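3.2 Lid use and moisture in home kitchens

Indoor humidity in small apartments is usually studied in the bathroom, where the source is easy to name and the fan is easy to meter. Cooking has had less attention. In the Stundalham housing study we logged relative humidity in the kitchens of 19 apartments during September, with one sensor on the wall opposite the stove and a second in the nearest bedroom. All of the apartments were built to the same plan, and none had a door between the kitchen and the hall.

Households kept a cooking diary on paper. For each meal they wrote down the start and end time, the type of cooking (boiling, frying, steaming or oven), whether the range hood was on, and whether the pan was covered. The diaries gave 421 usable entries. Entries with no end time were dropped, as were those in which the window was opened partway through cooking.

Sensors were set to record every 7 minutes. They were checked against a reference meter before and after the study period, and one unit was replaced when its readings drifted. Outdoor values came from the weather station at Jilavance, which lies upwind of the site and has a complete record for the month.

We fitted a simple model of moisture release to each meal, following the approach used in the earlier Postevlow survey. The model treats the kitchen as a single well-mixed space and takes the air exchange rate as fixed during the meal. This is a weak point in open-plan homes, and bedroom readings were used only to flag meals for which the assumption was clearly poor. The Rind correction for moisture taken up by walls and soft furnishings was applied to meals longer than 13 minutes.

Covered boiling gave a smaller rise in humidity than uncovered boiling, with or without the hood. The difference for frying was less clear, as many diary entries marked "covered" also noted that the lid was taken off to stir. Pan type was not recorded and may explain part of the spread. Two pans on one cooktop can differ a good deal in depth and shape even when both have lids, as with the frying pan and the wok in Figure 4, and the diary form had a single box for both. Later forms should give each pan its own line.

Figure 4. Covered frying pan and wok on a gas cooktop, with range hood.

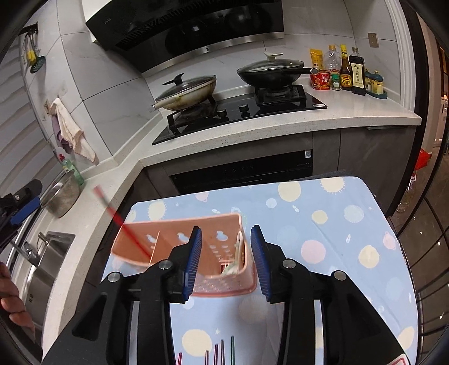
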